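4. What people do with the chair nobody sits in

I should say up front that I went into this part of the study expecting it to be short. The project was supposed to be about how tenants talk about rest in small apartments, and I had a nice tidy set of interview questions about beds, sofas and bedtime. The chairs crept in. By the end of July I had more notes on armchairs than on anything else, and I've given up pretending they're a side topic.

4.1 Where the material comes from

The interviews were done in two housing developments, Flotside and Wotside, which sit on either side of the same canal and were put up by the same builder. Flotside is the older one, with deeper rooms and fewer windows. Wotside has the better light and the worse closets (tenants in both places brought up the closets before I could ask). I talked with people in 40 households, usually in the evening, usually in the room they use the most. I recorded the talks, typed them up myself, and then went through the typescripts marking every passage where somebody mentioned a seat of any kind. That gave me 1,874 marked passages, which is a lot of sitting down.

I sorted those passages using the scheme from the Rosser pilot, an earlier and much smaller study I did in a single building. The Rosser scheme splits talk about furniture into talk about use, talk about looks and talk about other people. I kept the first and the last and dropped the middle one early on, since tenants hardly ever spoke about how a chair looked without also telling me who had picked it, who hated it, or who had dragged it up the stairs. Splitting those apart felt fake to me. A reader who prefers the original scheme can put the middle category back together from the appendix without too much pain.

4.2 Sitting, parking and perching

Let me start with words. Ask people what an armchair is for and they'll say sitting, with a look that suggests you might not be cut out for research. Get them talking about last night, though, and a different vocabulary turns up. They parked a coat on it. They perched on the arm to take a call. They leaned on the back of it while they waited for the kettle. I ended up using "parking" for anything put down on or right by the chair that belongs somewhere else, and "perching" for any use of the chair that doesn't involve the seat and lasts less than a few minutes. Both are the tenants' own words and I'm not claiming to have improved on them.

The kind of chair matters here. Low, rounded tub chairs, where the back and arms run together in one curve, came up again and again as parking spots (Figure 1). One Wotside tenant called hers "a bowl with legs," and I've never managed to come up with anything better. Things that land in a bowl stay in the bowl. A straight-backed chair lets a jacket hang, and a hanging jacket looks put away, so tenants with straight-backed chairs described their rooms as tidier even when they told me in the next breath that they'd lost their keys under a pile of mail. 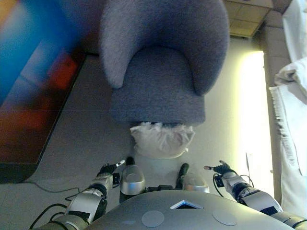 Figure 1. A gray upholstered armchair of the rounded type discussed in Section 4.2, with a crumpled white item on the floor in front of the seat.

The floor right in front of a chair turned out to need its own code. I had been filing it under "floor," and that was a mistake. Tenants treat that patch as part of the chair. Shoes left there are "by the chair," while the same shoes a step farther out are "in the middle of the room" and a reason for an argument. Bags, tissues, magazines, a half-done puzzle: as long as it's within reach of somebody sitting down, it counts as being in use, even on days when the sitting never happens. I now call this patch the apron, and it shows up in the rest of the paper under that name.

How big is the apron? It depends on who you ask. People who live alone describe a generous one. People who share draw it in tight, and they draw the other person's tighter than their own! I found this funny at first and then noticed that I do exactly the same thing at home.

4.3 Eight households, followed a little longer

After the first round I went back to eight of the households for a second talk, choosing the ones where the chair had been mentioned early and with some heat. I don't want to oversell this. It's a small group, picked by me because they were interesting, and I wouldn't hang any sort of percentage on it. What they're good for is detail.

The main thing I learned was that the chair has a schedule. In the morning it holds clothes. By midday, if anybody's home, it has been cleared off, often without the person remembering that they did it. In the evening it fills again. A Flotside tenant who works nights had the whole pattern flipped and was delighted when I pointed it out, because he'd been told by two different roommates that he was simply messy. He wasn't any messier than they were. He was on a different clock, and his pile was at its tallest just when they came in wanting to sit down.

The second thing was about softness, and I'm less sure what to do with it. I'd assumed that people parked things on the armchair because it was close to the door or to the bed. Distance does matter, but tenants kept steering me to texture. Soft things go on soft things. Sweaters, towels and blankets went to the armchair, while mail, keys and chargers went to a table or a shelf, even when the table was farther away. Several people told me they'd never noticed this and then got up to check. One of them had a fleece blanket over one arm of the chair and kept gathering it up while she talked, a fistful at a time, and smoothing it out again.
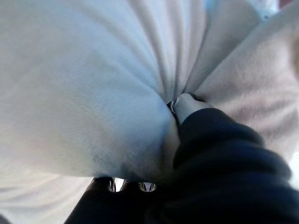 I didn't have a code for that kind of handling, and I wish I had. Going back through the recordings I can hear hands on cloth in plenty of places where the typescript shows only a pause. It's a faint, dry sort of rustle, and it tends to come up when the talk turns to tiredness or to somebody who's moved out. I've resisted making too much of it. Audio is a poor way to study touch, and I wasn't taking notes on hands during most of the visits. Anyone repeating this work should plan for it from the start, and should probably bring a second person, because it's very hard to keep a conversation going while writing down what someone is doing with a blanket.

4.4 Who gets to clear it

Parking is easy to study because people will happily confess to it. Clearing is harder. In shared apartments the question of who may empty the chair turned out to be touchy, and the answers didn't line up neatly with who owned the chair, who paid for it or who sat in it most. What seemed to count was whether the person clearing it would know where each thing went. Moving a roommate's sweater to that roommate's bed was fine nearly everywhere. Moving it to another pile was rude, and moving it to the floor (outside the apron, that is) was remembered for months.

Couples gave me a slightly different picture. They talked about clearing as a favor, something that was noticed when it stopped. One pair in Wotside had worked out that whoever wanted to sit had to clear, no matter whose stuff it was, and they were very proud of the rule. Later in the same talk each of them told me, separately and in the kitchen, that the other one never followed it.

I had expected families with kids to have the fullest chairs of all. They didn't, at least not here. Around 12 of the households had children living in them, and in most of those the armchair was described as a real seat, claimed at particular hours for reading or feeding or being left alone. The piles had moved to the stairs, the ironing board or the end of a bed. My guess is that a chair with a firm job defends itself, but I only have the parents' side of it and I'd like to hear what the kids think.

4.5 Some trouble with the coding

Two problems are worth putting on the table before the next section. First, I did all the coding alone, and I got looser with "perching" as I went along. When I recoded the earliest typescripts at the end I moved a good number of passages out of "sitting," mainly ones where a person was on the arm of the chair with their feet on the seat. I've used the later codes throughout. Second, the talk I collected is evening talk. People were tired, the chairs were full, and I was sitting on something that had often been cleared for my benefit a minute before I came in. Cleltudero, the follow-up project, will use morning visits in the same two developments, and I'm curious whether the apron holds up at eight o'clock when everybody is hunting for shoes. Section 5 turns to beds, which were a good deal less controversial.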